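Prokgate Home Help
Power strips, cords and plug adapters: frequently asked questions
Last updated June 2025

These are the questions our counter in Wirnholm gets most often. If yours is missing, use the contact form or ask at the store.

Is a power strip the same as a surge protector?

No. A basic power strip gives you more outlets and nothing else. A surge protector also has parts inside that absorb voltage spikes. The packaging must say so, usually with a joule rating. If the label doesn't mention surge protection, assume there is none.

Can I plug one power strip into another?

Don't. The first strip ends up carrying the load of everything on both, and it is easy to lose track of the total. Buy one strip with more outlets or a longer cord.

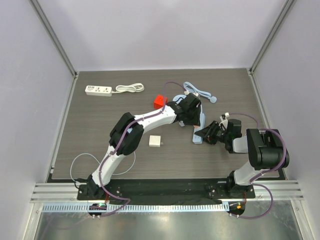

The same goes for plugging a strip into an extension cord and leaving it that way. If you keep running out of outlets in one room, ask an electrician for a price on adding some.

What should never go on a power strip?

Space heaters, window air conditioners, microwaves, toasters, refrigerators and hair dryers. Plug these straight into the wall. Lamps, phone chargers, a monitor or a small speaker are fine on a strip in good condition.

How long should the cord be?

Measure along the route the cord will take, down the leg of the desk and along the baseboard, then pick the next size up. We stock 2, 3 and 5 meter cords. Don't run a cord under a rug or through a doorway where the door closes on it.
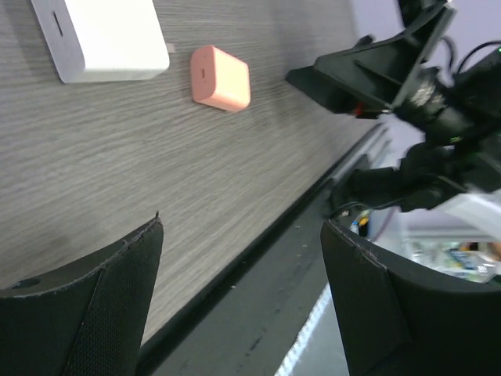

White box on a wood-grain tabletop.

Does it matter if the extra cord is coiled?

For a phone charger, hardly. For anything that draws a lot of power, yes. A tight coil holds heat, so unwind the cord fully before you switch on a heavy tool. Loose loops with some air between them are better than a bundle pulled tight with a tie.

Will a travel adapter change the voltage?

A plain adapter only changes the shape of the plug. Check the small print on your charger. If it lists a range up to 240 volts, an adapter is all you need. If it lists only 120, you need a converter, or you leave the device at home. The Pumumari adapters on our shelf are plain adapters.
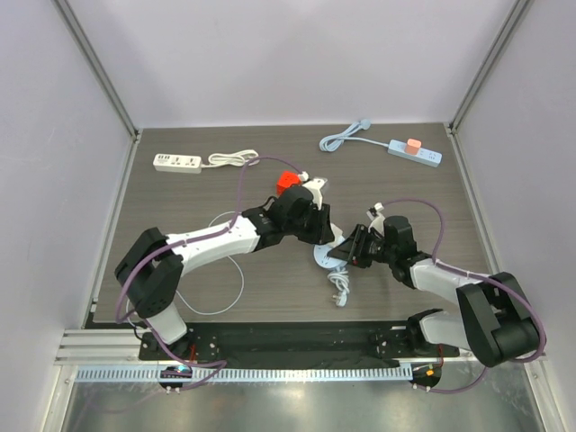 When should I replace a strip?

Replace it right away if a plug feels loose in the outlet, the casing is cracked or discolored, or you notice a burning smell. Surge protectors also wear out with use. Many have a small light that goes off when the protection is gone, even though the outlets still work.

Can I return an opened strip?

Yes, within 30 days and with the receipt, as long as the cord hasn't been cut or altered. Strips bought in the April clearance can be exchanged but not refunded.

Where do I take old ones?

Our store has a collection bin by the entrance. Most recycling centers that take small electronics will accept them too – keep them out of the household trash. 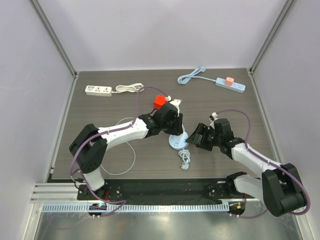
A customer wrote to us that labeling each plug with a bit of masking tape had made the biggest difference at her house, as she no longer unplugged the router when she meant to unplug the lamp. We sell printed cord labels, but tape works just as well.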